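Patching a Soft Spot in a Dinghy Floor

So you stepped into the boat this spring and the floor gave a little under your heel. Don't panic! I have done this job on three boats now, the last of them a sweet old rowing dinghy we keep at Sildale, and it is slow and sticky but well within reach of anybody with a free weekend.

Start by finding out how big the trouble is. Tap the floor with the handle of a screwdriver and listen. Good floor sounds sharp and bad floor sounds dull, like knocking on a loaf of bread. Draw a pencil line where the sound changes, then draw a second line two inches outside it. Everybody wants to skip that second line (I certainly did, the first time).

Cut along the outer line with the saw set shallow, so you go through the top skin only. Lift the skin off in one piece if you can and keep it. Dig out the wet core with an old chisel and let the hole dry. Mine took nearly 14 days with a small fan blowing on it, and I was glad I waited.

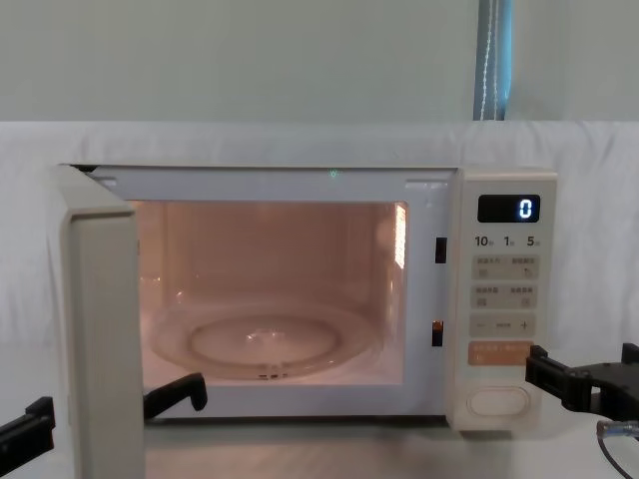

Reading time: 2 minutes

Once the hole is dry, sand the bottom with 60 grit and wipe it down. Cut your new core to fit, a hair small all around, and try it in place before you open any resin. Then wet out both surfaces, spread thickened epoxy in the hole and press the core down until a bit squeezes up at the edges. A few bricks on a sheet of plastic make a fine weight.

Leave it overnight. Next day, bed the old skin back on top the same way, grind a gentle slope along the seam and lay two strips of glass cloth over it - the first one narrow, the second wider. Keep your batches of resin small, as a full cup can get hot in your hand before you have used half of it.

Sand, fill, sand again, and paint when you can't feel the seam with your eyes shut.

Comments (3)

Orhun Bilgin: Did you use the slow hardener? Our shed is warm even in November.

Hüsnü Ateş: I lost my old skin to the saw and made a new one on a sheet of glass. Came out fine.

Orhun Bilgin: Good to know, thanks Hüsnü!

Related
Choosing Cloth Weight for Small Boats
Refitting the Kırmızıgül: New Thwarts
Fixing Gelcoat Cracks at Hundmont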